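Arm in simulation swings up to the walls and won't come back to the task

Posted by Killian Hervieu in Simulation and Control, 12 June 2024

I run a pick task in a rendered room using the Toltora arm package. The first steps are fine, then the wrist rolls and the camera ends up looking at a wall. No error, no stop. It has done this in 16 of 45 runs.
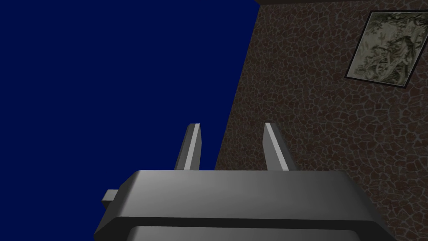

Wrist view after the roll, fingers open, picture up in the corner.

I lowered the speed limit and turned the joint limits off and on again. Same thing. On some runs it does get back over objects, but at a bad angle and with nothing gripped.

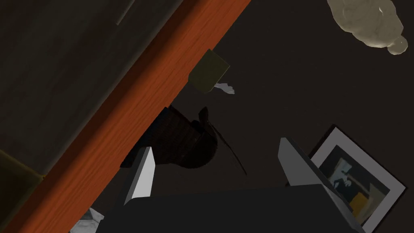 Another view from the wrist, with the board running diagonally.

I would like to know the cause before this policy goes anywhere near the real arm.

Albane Caron

Check your rotation format first. I had a roll like this in March and it was quaternion order: the logger wrote w first and the controller read w last. Small turns looked almost right and larger ones went wild. Print one pose at reset and compare both sides by hand.

Also put a watchdog on it. Mine stops the run if the wrist turns more than 45 degrees from the start pose. That won't fix anything, but you stop collecting bad runs.

Wian Mathebula

Could be the graphics driver? Mine was slow until I updated it.

Bastien Gaillard

Not the driver — that wouldn't move the wrist. Albane's check is the one to do first. If the order is right, replay a saved run with the policy off and look at the wrist view. Mine was level, with open floor ahead:

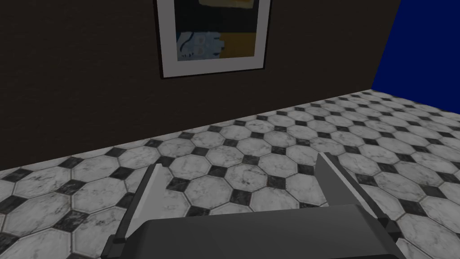 If the replay is bad too

The fault is in the controller or the saved poses. Leave the policy alone and log commanded against measured wrist angles for 4 runs. Keep the real arm powered down until they match.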